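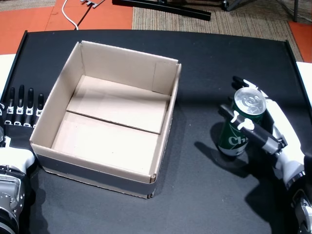
Ernden Notes > Diary > Software

Print this page | E-mail this to a friend

Monday, late evening

I promised myself in the spring that I would write the diary on the same day and not from memory, so I write now, with cold tea and with the bench computer still copying its logs.

The plan for today was only the release. The picking has been good enough for two weeks. The planner goes to the can, closes, lifts a little, goes sideways over the wall of the box, and goes down. All of this works so well that I stopped looking at it. But the opening of the hand inside the box is still done by an old piece of code which I wrote in one afternoon and which waits a fixed time, 200 milliseconds, and then declares that the fingers are open. It does not ask the fingers. It only waits.

In the morning I read this code again and I was a little ashamed. There is a comment in it, in my own language, which says "improve later."

So I started there. The hand driver publishes the position of each finger, but it publishes at its own speed and the message has no useful time in it, only the time when the message arrived. I needed the time when the position was measured. I spent until lunch in the driver to find where this is thrown away. It is thrown away in two places. I repaired the first one, saw no change, and lost almost an hour believing that my repair was wrong, when it was right but the second place came after it and did the same damage again.

After lunch I could write the new release as I wanted it. It has now three states: opening, clear, and retreat. It goes from opening to clear when the measured finger positions have passed a limit, and from clear to retreat when they have stayed there for a few messages. If this does not happen, it stops and keeps the arm where it is. I prefer a robot which stands still with a question to a robot which pulls a can out of the box again.

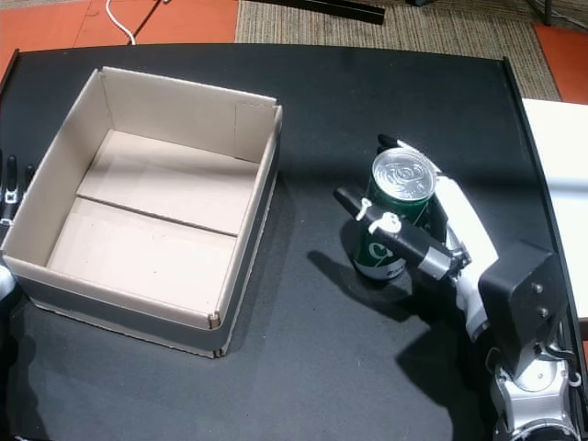
Right hand with the can, box on the left of the table.

The second subject of the day was the box, and I must write this down carefully, as I will have forgotten it by Friday.

Norner, our perception node, fits the box as five flat faces: the floor and four walls. It was made for plastic bins with clean edges. Cardboard is not like this. The flaps are folded up and lean slightly to the outside, and there is one more piece standing in the back corner on the inside. For Norner the top of the wall is wherever the depth points end, and so the box became taller in the model each time it saw the flaps well, and shorter each time it saw them badly. The planner then received a wall which was moving up and down while the real wall did nothing.

I looked at the recorded poses from the last session, 2,636 of them, and plotted only the wall height. I expected a line with noise. What I saw was two lines, one high and one low, with jumps between. When I saw this I understood also why Lurketance has sometimes made this strange large curve over the box, like a person who steps over a dog. It got the high wall and was polite about it.

There were two possibilities. I could teach Norner about flaps, or I could make it choose once and stay with the choice. The first is the better science. I did the second. At the start of each run it now collects the heights, takes the upper group, and freezes the wall until somebody moves the box or restarts the node. How does it know that somebody moved the box? It watches the floor corners, and these are quite stable. If they shift by more than a finger width, everything is measured again.

The seam in the box floor was also a small problem. It goes diagonally, and an older filter liked to use it as an edge of the box, so the box was turned in the model and the corners were in the wrong place. I removed this filter. I could not find why it was added, and the commit message says only "filter." It is from me.

At four o'clock I had both changes running together, and then of course nothing worked. The arm went over the box and stopped. No error, no message, only standing. I restarted it and it did the same. I printed everything. The state machine waited for a finger position newer than the last one, and the last one came from the future, by a very small amount, as the clock of the hand computer was ahead of the clock of the bench computer. In the old code this was never important. I synchronized the clocks, and I added a warning when a message claims to be from the future, with the difference written in it. I should have such a warning in every program.
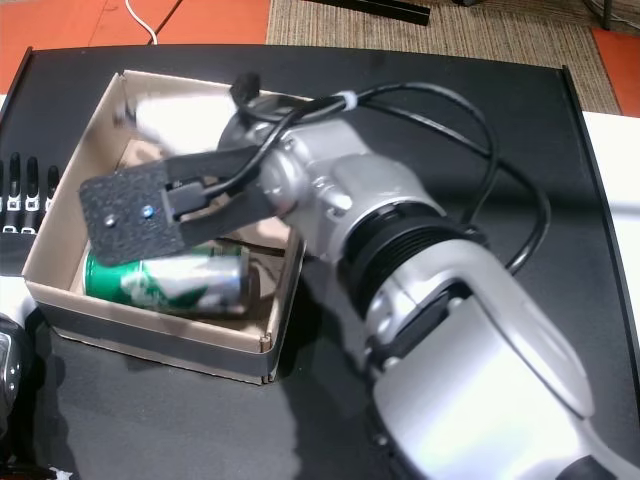
My colleague at the other desk, to whom I showed the timing plots, was of the opinion that I am solving the wrong problem, that a planner should never need to know if the fingers are open, and that it should choose a retreat direction which is safe for open and for closed fingers alike. I have thought about this during the whole way home. It is a strong argument. In a deep bin I would agree immediately: go straight up, slowly, and look afterwards. But a closed hand which goes straight up takes the can with it, and then the retreat is safe and the task has still failed. We need both, I think. The direction should be safe and the opening should be confirmed. I will draw it tomorrow on the board and we can disagree with a pen.

There is one point where my colleague is surely right. The descent height should come from the can and not from the box. At the moment I give a fixed height over the box floor, which is fine for a can that stands and too high for a can that lies on its side. The planner knows the pose of the can in the hand, so there is no reason for a fixed number. It is only that nobody has written the lines.

In the evening I let the planner run without the arm, only in simulation, with the frozen wall and random start poses for the can. I asked for 2,000 plans. I wanted to see if the large curve is gone. It is gone in almost all of them – the few that remain start very near to the front wall, where the arm must really go around itself, and there I would also make a curve.

Coughlan, which stores the runs, kept complaining that the plan files have two different formats. This is true. I changed the format in the middle of the day without changing the version number. The last entry with the old format is 2,468, I have written it here so that I can find it. The converter is for another day.

Small things, not to forget:

- The limit for "clear" is the same for all fingers. The thumb travels differently and should have its own.
- The freeze of the wall must be visible in the viewer. Now I cannot see if it is frozen or only quiet.
- Rename the state "clear." Half of the time I read it as a command to clear something.
- Ask if the hand driver can send the measured current. Then I would know about contact and not only about position.

I am content with the day, more than I was at four o'clock. The copying is at the last folder. I will wait for it and then sleep.

Reader comments

gridfin: The clock story has happened to me also, with a force sensor. We reject everything that is in the future by more than one message period, and log it. Do you only warn, or do you also drop the message?

Author: For now only warn. If I drop them, the state machine waits forever again, and I have had enough of this for one week.

tallow_and_tin: Freezing the wall height sounds risky if a flap falls down during a run. The floor corners would not move at all.

Author: You are right, and I did not think of it. A flap that falls to the outside only makes me too careful. A flap that falls inside is a real obstacle and I would not see it. I have put it on the list.

anonymous: Please write more about the large curve. Our planner does it too and we have no box.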